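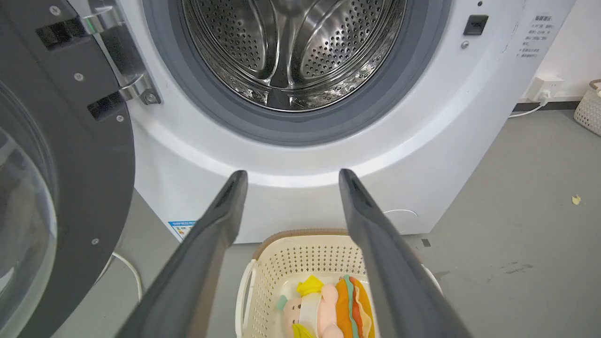

Fig. 4. Door open, drum and gray rubber gasket.

Before your first load

I do this on every washer I set up, and it's easy – grab an old towel and go!

1. Swing the door all the way open and feel around inside the drum for leftover packing bits.
2. Gently pull back the gasket and wipe the fold underneath.
3. Shut the door until it clicks, then run an empty cycle at 60 °C.

Note: I leave mine open for a while afterward so it can air out.

Caution: Don't lean on the open door – the hinge can bend.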